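Chapter 6
Drying and Curing: What Happens After the Chop

I ruined my first harvest in nine days. I'd grown four plants in a spare bedroom in Medham, watered them like babies, talked to them (yes, really), and then I cut them down, spread the lot on a radiator and went off to work feeling very pleased with myself. By the end of the following week I had a shoebox full of something that crumbled like old toast and smelled of hay. All that growing, and I'd thrown away most of the good bit at the end!

So this chapter is the one I wish I'd read first. If you've come straight from Chapter 5 you'll know how to tell when a plant is ready, and you may well have scissors in your hand already. Put them down for half an hour and read on.

We'll start with what's going on inside the flower once it's been cut. The plant doesn't stop living the moment you snip it. The cells keep ticking over for a good while, using up sugars and slowly breaking down the green stuff, the chlorophyll, that makes badly dried flower taste like a lawn. Dry it too fast and all of that grinds to a halt with the job half done. Dry it too slowly and you get mould, and I'll be showing you what grey mould does to a fat flower in section 6.4, so perhaps don't read that one over lunch.

The smell comes from oils called terpenes, which you met in Chapter 2. Some of them are very light and drift off into the air even in a cool room. That lovely whiff that hits you when you open the drying cupboard is, sadly, the smell leaving your crop. You can't stop it altogether but you can slow it down a lot, and most of this chapter is about how.

A word on weight, as it upsets people every year. My notebook for one August crop says 1,627 grams wet, straight off the stem, and 392 grams when it went into the jars. I remember staring at the scales and thinking I'd left a branch somewhere. I hadn't, it was water. We'll use those two figures in the worked sums in section 6.2, so jot them down.

I had a long and rather heated argument with Shamim Kiani while I was writing this (she read every draft, poor woman) over whether to trim before drying or after. She trims wet. I trim dry, and I think her way makes the outside go crisp while the middle stays damp. She thinks mine is sticky, fiddly and bad for the back, and she's got a point about the back. You'll find both methods set out side by side in 6.3, and you can try half a plant each way and see which of us you want to agree with.

Then there's curing, which is the slow part with the jars. Beginners skip it. I did, for years! It means shutting the dried flower up in glass, opening the lid every day to let the damp air out, and waiting. It's dull, and there's no trick for hurrying it that I'd put my name to.

Before you start, check the law where you live, and if you grow under a licence keep your drying records with your growing records.

By the end of the chapter you should be able to:

work out how much water a crop has lost
set up a drying space and keep it steady
spot mould early and know what to throw away
cure a batch in jars and keep a daily log

Words to look out for: terpene, chlorophyll, trichome, wet trim, dry trim, burping, relative humidity.

Warm-up: weigh a bunch of fresh mint, hang it somewhere dark, and weigh it again each morning until the number stops changing. Keep your results for 6.2.
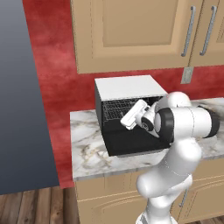 Siu-fong Sin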